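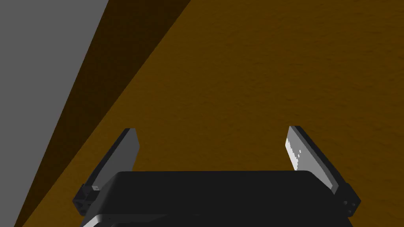 Uddale Community Workshop - Monthly Safety Check, Wood and Hobby Rooms

Date of check: March 15, 2019
Previous check: January
Result: passed, with remarks

1. Exits and corridors
Main door - OK. Opens fully and closes by itself.
Back door - NOT OK. The bar must be pushed two times before it releases. I reported the same in January. Please ask Jernard to come again, the repair is still under guarantee.
Corridor - OK. The bicycles are gone, thank you.

2. Fire equipment
Extinguisher by the sink - OK. Needle in the green part, seal not broken.
Extinguisher in the wood room - OK, but the hook is weak and the wall behind it is crumbling. It needs a longer screw.
Fire blanket - OK.
Smoke alarms - tested with the button. Both are loud enough to hear in the yard with the door closed.

3. Electricity
Extension cords - 2 removed from use. One has a cut near the plug, the other becomes warm when the heater is on it. I put red tape on them and locked them in the office. Do not take them back for "only five minutes."
Wall sockets - OK, except the left one under the window, where the cover is cracked. Switched off at the panel until it is changed.
Emergency stop on the table saw - OK, tested with the blade running.

4. Machines and hand tools
Table saw guard - OK. The push stick is missing again.
Band saw - OK. Blade changed in January, no cracks found.
Drill press - the Jokudix vise was not bolted to the table. I fastened it.
Chisels - please put the caps on after use. I found 2 without caps in the drawer, with the points toward the hand.

5. Dust and chemicals
Dust bag - was almost full. Emptied.
Oily rags - NOT OK. They were in the paper basket. They must go in the metal can with the lid, always, also when they feel dry.
Varnish cabinet - locked. The Baran thinner has no readable label now, so I wrote a new one.

6. First aid
Box - plasters are few, eye wash is good until next year. The tweezers are missing.
Accident book - no new entries.

Still open: back door, socket cover, extinguisher hook, push stick, tweezers. The back door is the most urgent, and I will look at it again before the next evening course.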